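**Table sorting** is the grouping of packaged goods by hand on a flat work surface before they are shelved or boxed. It is common in small stores and stockrooms.
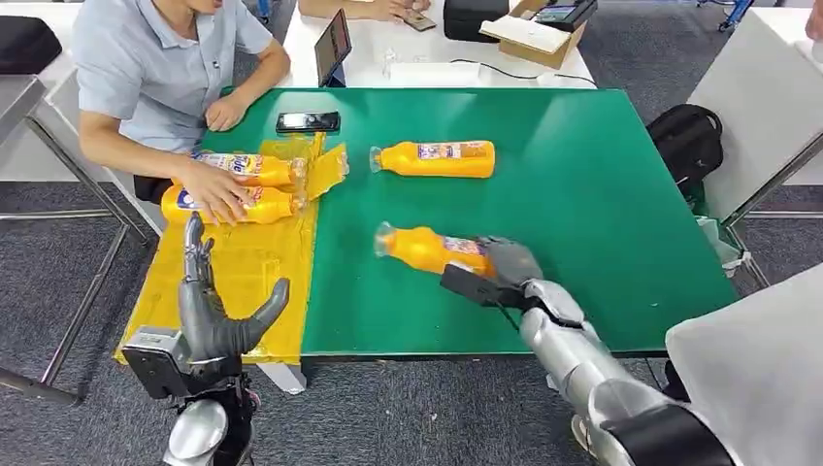
*Photo: Undwood Stockroom Archive, June 2022*

The surface is usually divided into zones. A sheet of colored plastic taped across one end of the table marks a separate area, and bottles may be laid on their sides within it. The Hokau handbook recommends a contrasting color for the sheet and a clear space of 35 inches along the working edge.

## Flexible packages

Bags and wrapped goods are handled apart from bottles. Glossy wrappers crease under pressure and slide easily over one another. The Bhatia method, used at Undwood, places them in 2 rows, with the heavier packages nearest the sorter.

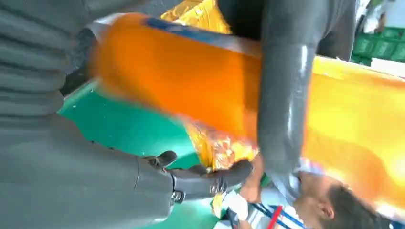 *An orange package with a dark blue stripe, held over a green tabletop.*

Larger lots, generally those above 1000 pieces, are divided among several tables.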